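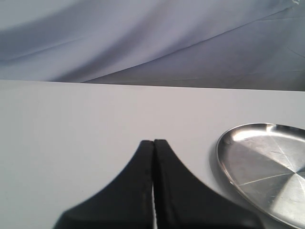 Home and Household > Kitchenware > Stainless steel

Dull marks on a round stainless steel dish
Posted by Godbridge on 22nd July
Views: 1,339

I should be grateful for advice on the care of a round stainless steel dish, as shown, which is kept on a white table in our shared dining room. The dish is washed daily. Since May a cloudy film has formed on the inside after each wash, and wiping with a dry cloth removes it only in part. The water in our district is hard. I wish to know whether the film is harmful, what may safely be used to remove it, and whether the same product may be used on the table top, which is plain white and shows every mark. I would prefer to avoid anything with a strong smell, as the room is used for meals.

Replies

Sindinach
The film you describe is in all likelihood limescale. It is not harmful, although it does spoil the finish. The following method is suitable for plain stainless steel:

Mix one part white vinegar with 4 parts warm water. Pour enough into the dish to cover the affected area and leave it for 7 minutes. Rub gently with a soft cloth, rinse well under the tap and dry at once with a clean tea towel. Where the film is heavy, the treatment may be repeated.

Steel wool and scouring powders should not be used, as they leave fine scratches in which further deposits collect. Bleach should also be avoided – it can pit the surface – and must never be mixed with vinegar. The smell of vinegar clears quickly if a window is open.

With regard to the table, the answer depends on the material, which you have not stated. Washing-up liquid in warm water is the safer choice until this is known. Vinegar should be kept away from marble and other natural stone in particular.

Amini
We use lemon juice. It works just as well and smells better. Dry the dish properly afterwards.

Dillotico
I would support the first reply, with one addition. Drying is the part most often neglected. Our kitchen washes more than 1,000 items of steel tableware in a week, and the pieces left to drain in the rack are those which return with marks. A dish dried by hand straight after rinsing seldom requires vinegar at all.

If the marks show rainbow colours and are not white or grey, the cause is more likely to be heat. Diluted vinegar is normally effective on these also.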